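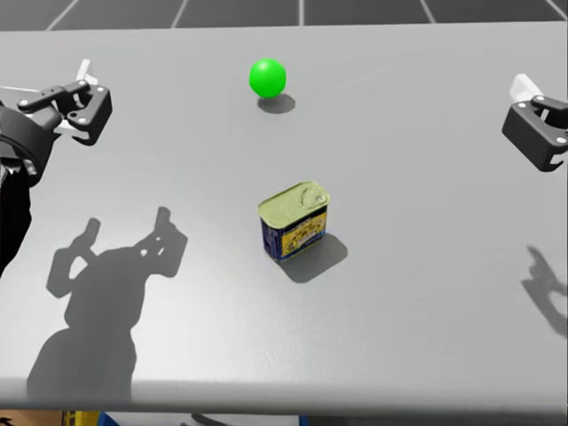
Wednesday's meeting was all about the Gudell simulator kit, so I'll start there and get to the leftovers after. Vasanthi Khan ran it on the big screen for us and I typed as fast as I could! We had the two-arm tabletop setup up for most of the hour, with the green ball and the pull-ring tin between the grippers, and Vasanthi pointed out how the shadows fall the same way for everything on the table – the older Kruger package never got that right and it bugged all of us.

**Price.** Gudell wants $3,247 for the year, and that covers 8 seats. Extra seats are $293 each. I said we'd need 2 more if the Allgate folks join in, and everyone groaned a little. Vasanthi will ask whether they'll throw those in (I'm hopeful, she isn't).

**What we liked.** Setup was quick, and you can swap objects without restarting. I love that part. The help pages are thin, though, and the search box is pretty bad.

**What we still don't know.** Can it load our own gripper models? The sales guy said yes on the phone, but we want it in writing. Also, does it talk to Ridico, or do we have to export everything by hand? I really don't want to do that again.

**To do**
- Vasanthi: email Gudell on seats and gripper models
- Me: try the Ridico export on my own machine
- All: add your gripes to the shared sheet before we vote

We stopped at 3:30. Next one is in February, same room.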